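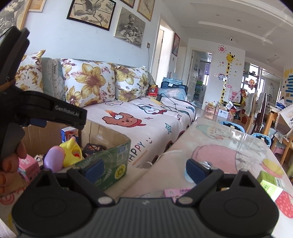 Two grippers at a glass-topped table, toys still in the open box.

Can a machine tidy the family room yet? I wouldn't wait for one. A gripper can pinch a small box. Then comes a charger cable, or a cushion with a lace edge, and you're back to doing it yourself.

My own routine takes 10 minutes:

Wind up chargers first and put them in one drawer.
Toys go in an open carton, any order.
Shake the bed cover out, then set the cushions back.
Wipe the glass last with a barely damp cloth.

If somebody offers you a $2,000 helper, ask to see it fold a blanket 3 times running. Until then, buy another storage case.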